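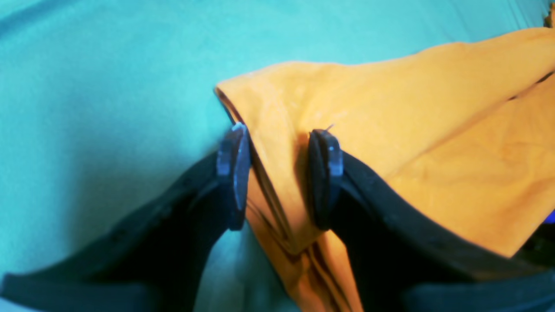
Home Issues Authors Search

4.2 Turnout and disclosure

We compared council races in Pamstead and Dalgleish, where candidates must list outside income before the vote. Turnout fell by 7 points in Pamstead after the rule took effect in September – a drop the Tomon model does not predict.

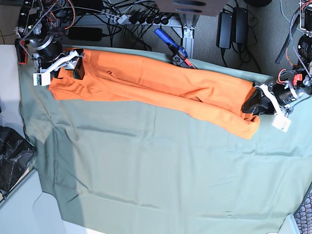

Section: Elections and Conduct

The survey reached 193 registered voters. Most could not name a candidate who had filed late. Party loyalty explained more of the vote than any filing record. 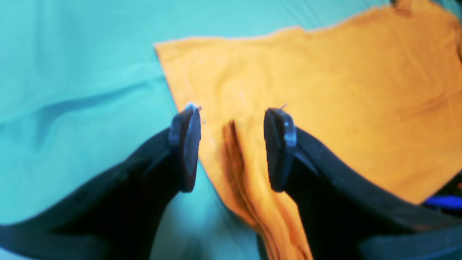

Figure 3. Orange cloth on a teal surface.

Late filing carried a small penalty in Zamska only, and the estimate is sensitive to the choice of controls.
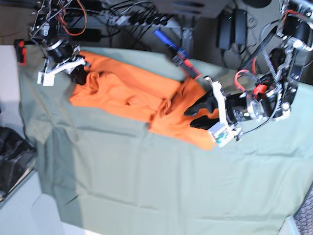
Ximeng Duan objects that late filers were mostly unopposed, so the penalty may reflect ward type. We add a term for contested seats in Section 5.

Contact | Copyright | Back to top

Comments

R.: Is the ward data public?

pollwatcher: Table 2 omits Dalgleish.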